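Products > Workplace automation > Bench handling > Cliris bench handling unit

Cliris Bench Handling Unit for Equipment Hire and Repair

The Cliris unit is intended for firms that receive, sort and return small audio equipment by hand. It works at an ordinary table, using a two-finger gripper and a camera mounted close to it, and is supplied with the Istusura task software. Staff choose the task, check the result and remain responsible for every item that leaves the bench.

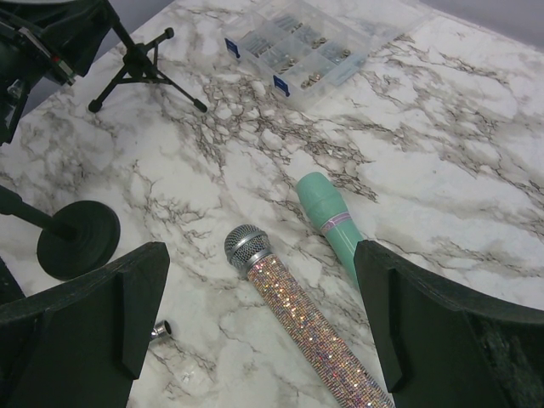 Sang Đinh
Workplace Systems Adviser, Cliris

Microphones returned from hire seldom match one another. A crystal-covered handle and a banded mint-green one may arrive in the same batch, together with a stand base, a tripod and a loose threaded fitting. The unit is designed for mixed work of this kind. Items need not be placed in trays beforehand, although heavy stands should still be moved by a member of staff.

What changes for staff

At the Drumuston hire depot, the unit was introduced in June for a period of 13 weeks. In that time the bench received 588 items, of which 474 were handled by the unit and the remainder by hand. Bench staff kept their posts and their hours. The greater part of their day moved from sorting to inspection, cleaning and minor repair, and two of them were trained to set up new tasks.

The depot agreed in advance that any person at the bench may stop the unit without giving a reason. We recommend that all customers adopt the same rule and put it in writing before installation.

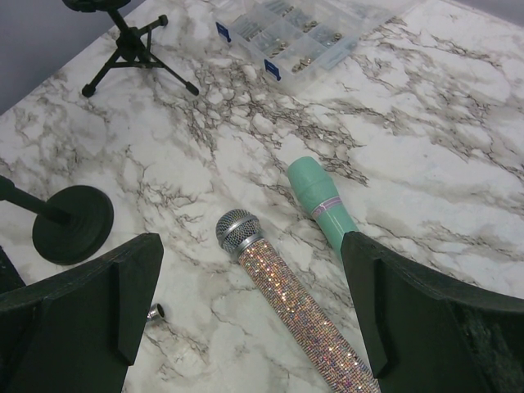 Drumuston, 08/01/2026

Small parts remain the subject of further work. Screws, nuts and washers are best kept in a divided box with the lid latches facing the operator, and the unit should not be asked to pick from it. Fittings left on the table may be included in a task once they have been added to the item list.

Supply and training

The price covers delivery, fixing to the customer's own table, the Istusura licence for the first year and training for up to 40 members of staff. Training is given on site, in small groups, and no earlier experience of automation is required. Işık grip pads for delicate surfaces are available separately — please state the finish of your equipment when ordering.

Enquiries about installation should be sent to the Cliris sales office with a short account of the work now done at the bench and the number of people who do it.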